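Wanted: People Who Sleep Badly, or Think They Do

Trolville Sleep Diary Project – call for participants

Do you lie awake at 3 a.m. composing letters to your landlord? Does your spouse insist you snore, while you maintain that it must be the pipes? We would like to hear from you, preferably during business hours.

The Trolville Sleep Diary Project is looking for up to 100 adults to keep a written diary of their nights for 76 days. You write down when you went to bed, when you got up, what you ate after dinner and what you were worrying about. Spelling does not count. Handwriting does, a little. Last year's diaries included an entry that three of us read as "goat" and So-ying Poon still reads as "gout."

You can take part if you:

- are 18 or older
- live in Trolville or close enough to come in twice
- sleep in the same bed most nights
- can fill in one page every morning before looking at your phone (we know)

Night shift workers are welcome and get their own version of the diary. Parents of newborns may apply, but we ask that you read the word "sleep" in the forms with an open mind.

You can't take part if you are being treated for a sleep disorder, or if you were in the May group. Yes, even if you liked it. Lautaro Jara has already answered this question by email at some length.

What you get: a gift card for Escobar, the bakery on the corner, at the end of each of the 2 diary periods, and a printed summary of your own nights. Charito Talavera writes the summaries. She is kind but she does not round up.

What we ask: a first visit of an hour, the daily page, and a last visit to hand everything back, including the pen.

To sign up, come to Room 514 in the Jover Building or leave a note for Fidel Fuentealba at the front desk. Put your name, your age and the best time to call. "Any time, I'm up anyway" is a popular answer, but Fidel is not, so please pick an hour. Sign-up opens Monday, September 2, 2019, and closes when the places are gone.

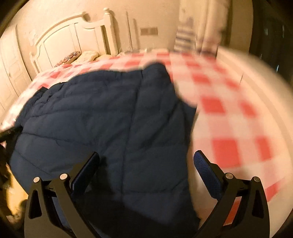 Checked sheet, navy quilting. Bring your own bed.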